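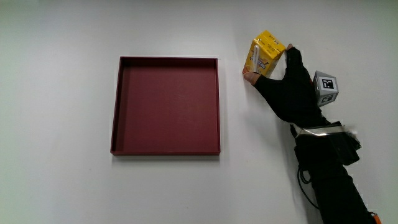 Why does my sourdough starter spreadsheet keep showing the wrong feeding times?

The times are stored in one time zone and displayed in another, so every row shifts when the sheet syncs to a second device. Set both the sheet and the phone app to the same zone, then re-enter the first row by hand.

Okay, that's the short version, and if that fixes you, go bake something! The rest of this is my running log of the ticket, because it took me way longer than it should have to get there and a few people on the Praso board asked me to post the whole thing.

Ticket 932
Status: solved (mostly, see the end)
Setup: Praso feeding tracker on my phone, the Bundus spreadsheet on my laptop, sync turned on between the two

What I saw

I fed my rye starter at 7 in the morning, tapped the button on my phone, and the laptop said 10. Fine, I thought, I must have tapped it late. Next feeding, same thing. Three hours off, every single time. The reminders were off too, so my phone was buzzing at one in the morning telling me to go discard half a jar of goop. My starter is dramatic enough without that kind of help.

What I tried first (and what didn't work)

Restarted the phone. Nothing.

Restarted the laptop. Also nothing, but it installed a giant update while it was at it, so there went my lunch.

Deleted the Praso app and put it back. Please don't do this before you export! I got my history back from the spreadsheet, but all my notes on flour brands and hydration were gone, and I'd been pretty proud of those notes.

Turned sync off and on again. This one got my hopes up. The first new row came through with the right time, I told everybody in the house it was fixed, and by the evening feeding it was three hours ahead again.

The part where I got warmer

On Monday I finally opened the sheet settings in Bundus instead of poking at the phone. There's a time zone setting for the whole file, and mine was still on Eastern from when I copied the template off the board. I live on Pacific time. So that was my three hours, sitting right there in a menu I'd never opened.

I changed it to Pacific, saved, and synced. New rows looked good. Old rows did not — they stayed exactly as wrong as before, and the chart that's supposed to show how fast the starter peaks now had a big ugly jump in the middle.

What fixed it

1. Export everything from Praso first. Yes, I learned.
2. Turn sync off on the phone.
3. In Bundus, set the file to your own time zone. Close it and open it again.
4. In Praso, go to the settings page and switch the zone from Automatic to the same one you picked in the sheet.
5. Type the very first feeding row over again by hand, date and time both. The sheet works out every other row from that one, so don't paste it.
6. Turn sync back on and wait for the little spinner to finish. Mine took 5 minutes, and I have a lot of rows (the template tops out at 1000 and I'm getting close).

After that the times matched on both screens, old rows included, and the chart smoothed itself out. The one in the morning reminders stopped that same night, thank goodness.

Still open

The peak height column rounds to whole inches on the phone but not on the laptop. It doesn't bother me enough to dig into, but if you bake by the numbers you might care. I added it to the ticket as a side note and support marked it as a separate issue.

Also, I still don't know what happens when the clocks change. Leaving the phone on Automatic might handle it, or it might put me right back where I started, so for now I'm keeping it set by hand. I'll add to this log when I find out.

Replies I've had so far

One person had the same problem with a whole wheat starter and a gap of one hour, and the steps above worked for them without the export (brave!). Another was using the Laxdal template in place of the one from the board. In that one the zone setting is on the second tab, down under the flour list, so look there if you can't find it.

Somebody else asked if a late feeding caused by all this could hurt the starter. Mine got a bit sour and sluggish for a couple of days, I gave it a spoonful of rye and a warmer shelf, and it's doubling again. I've got a loaf planned for Saturday and I'll be timing it on the oven clock, just in case.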